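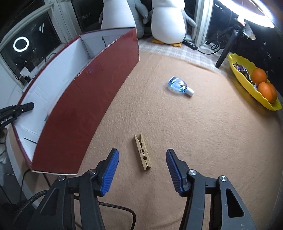 Household Textiles and Laundry Practice
Unit 4 handout: Line drying and storage of linens
Prepared by Forough Sharifi. Revised Mar 30, 2022

Read this before the practical. Bring it with you, along with the fibre identification chart from Unit 2.

4.1 How a fabric dries

Water leaves a wet textile in two stages. In the first, the surface stays wet and the drying rate depends mostly on the air: its temperature, its humidity and how fast it moves across the cloth. In the second, the surface has dried and moisture has to travel out from inside the yarns. The second stage is much slower. A cotton towel can feel dry on the face and still hold water in the hems and in the base of the loops.

Cotton and linen absorb water into the fibre itself. Polyester holds very little inside the fibre and carries most of its water between the yarns, where spinning removes it easily. Wool absorbs a great deal of moisture and gives it up slowly.

Work in grams for all calculations. Sample problem: a cotton bath sheet weighs 542 g dry and 13 per cent of that mass again is still held as water when it comes off the line. How much water must leave before it can be stored? (Answer on the last line of the handout.)

4.2 Pegging

Peg shirts by the hem, with the side seams at the pegs. Peg trousers by the waistband, pockets turned out. Sheets are folded once over the line and pegged at the corners, with the open edges facing away from the wind. Knitted garments are dried flat.

Spring pegs hold better than the one-piece split kind on thick seams, but a rusty spring will mark pale fabric. Check the spring before use. Wooden pegs left outdoors turn grey and the surface roughens, which can snag fine knits.

Colours prone to fading are hung inside out and in shade. White cotton and linen can be hung in full sun.

4.3 Indoor drying

In a closed room the air soon takes up enough moisture to slow everything down. Leave a hand's width between items, open a window at the top, and keep the airer away from outside walls. A relative humidity above 70 per cent for long periods encourages mould on walls and on the textiles themselves. Uwe Fuchs will demonstrate the hygrometer in the second hour of the practical.

The Moltlow drying room log is in the shared folder. Look at the October entries in particular, where the windows were kept shut and the same load took nearly twice as long as it had with them open.

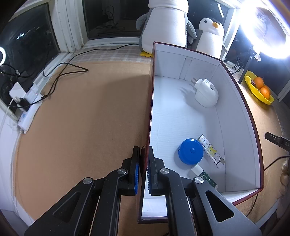
4.4 Airing and storage

Linens are aired after drying and before folding. Fold loosely, and refold along different lines every few months so the fibres do not weaken at the crease. Starch is washed out of anything going into long storage, as silverfish feed on it.

Ordinary cardboard is acidic and will yellow cotton over several years. For heirloom pieces use an acid-free box or line the box with unbuffered tissue. Plastic tubs are acceptable for synthetics if the contents are fully dry. Label each container on the short end with fibre, item and date.

4.5 For the practical

Groups of three. Each group weighs one cotton and one polyester sample before washing, after spinning, and every 15 minutes on the line. Plot mass against time for both on the same axes and mark where the drying rate changes.

Reading: Vikstead course reader, sections on moisture regain and on textile pests.

Answer to 4.1: 70 g, to the nearest gram.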